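The Red Garment

A short story in the form of a report

1. Preliminary

The Skestell Residence for Retired Ferry Staff has operated a shared laundry on its lower floor for many years. Under the house rules, any article left unclaimed is to be folded, entered in the register and held for a period of 10 weeks, after which it passes to the charity shop on Prumine Street. The following account concerns Entry 1099, a red garment, and is submitted by the Linen Office in response to a request from the Residents' Council.

The Linen Office wishes to record at the outset that the rules do not provide for an article that is claimed by everyone.

2. Receipt of the article

The garment was received in August with a pink article and a green article. It bore no laundry number. The register has a column for colour, and the clerk on duty wrote "red" and went on to the next line. By the afternoon the word had been crossed out and replaced with "crimson", in a different ink, and by the evening a third hand had added "the colour of the Ionescu's funnel, as anyone who sailed in her would know".

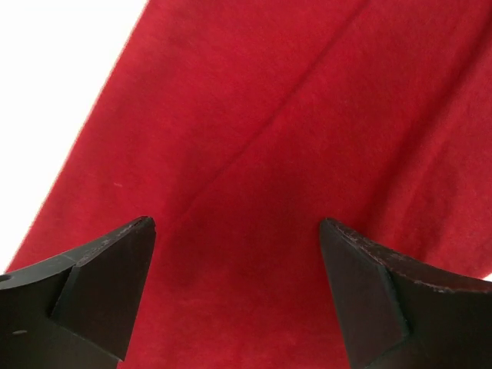
The Ionescu was withdrawn from service before most of the present staff were born. She carried passengers and mail across the strait and was, by every account held in the Residence library, an uncomfortable ship. The Linen Office had not previously had cause to consult those accounts. It did so now, as four residents had come to the counter before supper and each had asked to look at the red article without stating that it was theirs.

The Office permitted this. Each resident held it for a short time and returned it. One said that the ship's stewards had worn that shade in winter. Another said that they had never worn it, and that it was the engine room who wore it, under their overalls, where the officers could not see. The Office recorded both statements.

3. The matter of the folding

Articles in the Office's care are to be refolded whenever they are handled. The rule exists to prevent creasing and had seldom been applied more than twice to any one article. In the case of Entry 1099 it was applied so often that the sheet provided for the purpose was filled, and a second sheet was pinned behind it.

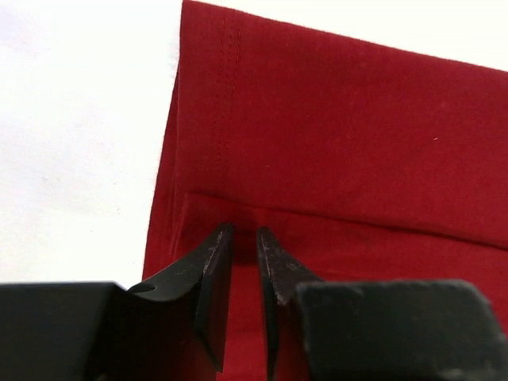

It was noted that the folding improved. Clerks who had been content with a rough square began to bring the sleeves in first and to smooth the body outward from the middle. No instruction had been issued. The Office considered whether the additional time should be charged to the general account and resolved that it should not be charged to anything.

A complaint was received that the pink and green articles were being neglected. The complaint was upheld. Both were moved to the back corner, where they could at least be seen from the counter.

4. The inspection

In the sixth week the Council asked that the garment be opened out in full, so that its size could be established and the claims reduced to those whom it might fit.
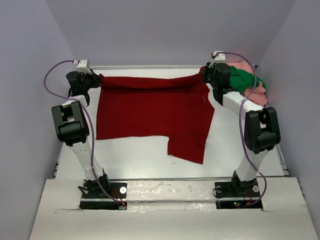 Entry 1099, opened out. The pink and green articles are at the back right.

The exercise did not have the intended effect. Residents who could not have worn the garment in any year of their lives withdrew nothing. They observed that people were smaller aboard ship, or larger, according to the argument required. One resident, who had made no claim, asked whether it might be left open a little longer. The Office was due to close. It remained open until the supper bell, and some 300 words of the minute book are given over to what was said about the winter crossings, the tea and the noise of the anchor chain.

A proposal to send the garment to Zeteck Textile Services for dating was put to the meeting and failed for want of a seconder.

5. Present position

The holding period has now expired. The charity shop has been told to expect two articles - one pink, one green - and has not asked after a third.
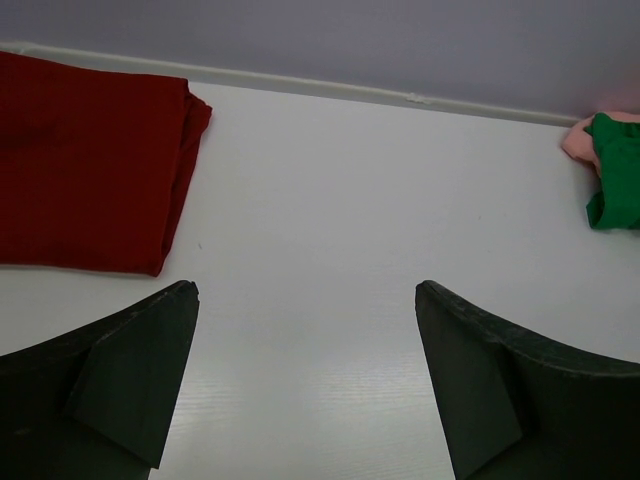

The Linen Office has reviewed its powers and finds that it may extend the period for any article "subject to active inquiry". It considers that inquiry remains active. There were 6 visitors to the counter last week, and one of them brought a chair.

The Office therefore recommends that Entry 1099 be retained for a further term, that it be kept folded on the table during opening hours, and that the column for colour be widened when the register is next printed. It makes no recommendation as to ownership.

Submitted to the Council on 19 May 2026 and ordered to lie on the table.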